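Fiko Dispenser Guide: Section 7, Filling and Priming

Print this page | E-mail this page
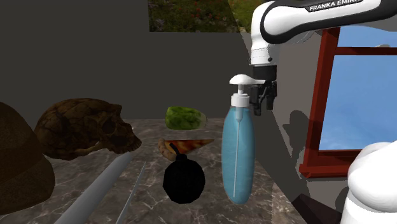 Fiko refill bottles are supplied with the pump locked down for transport. The pump must be unlocked and primed before the bottle is placed in the Clunereo wall bracket. The bracket accepts a pump bottle lowered from above, held by its top, with the base clear of the surface until it is over the cup. Bottles of up to 400 ml may be fitted.

Filling

1. Stand the bottle on a level surface and unscrew the pump.
2. Rinse the bottle with warm water and let it drain.
3. Fill to the shoulder. Leave the neck empty.
4. Refit the pump and tighten by hand only.

CAUTION: Do not mix soap with hand sanitiser. Do not fill with liquid above 49 °C.

Priming

5. Turn the pump head anticlockwise until it rises.
6. Press fully and release slowly until liquid appears at the spout.
7. If no liquid appears, check that the dip tube reaches the base of the bottle. Replace the tube if it is split.

Fitting to the bracket

8. Lower the bottle into the cup with the spout facing outwards.
9. Close the collar and turn the key a quarter turn.

Note: Thick lotions need the wide dip tube, part 70. The standard tube will block.

Note: Brackets fitted before August use a push-fit collar and have no key. Omit the quarter turn in step 9.

Filed under: Washroom > Dispensers > Care and refilling

Last updated: July 22, 2026 by Touran Zarei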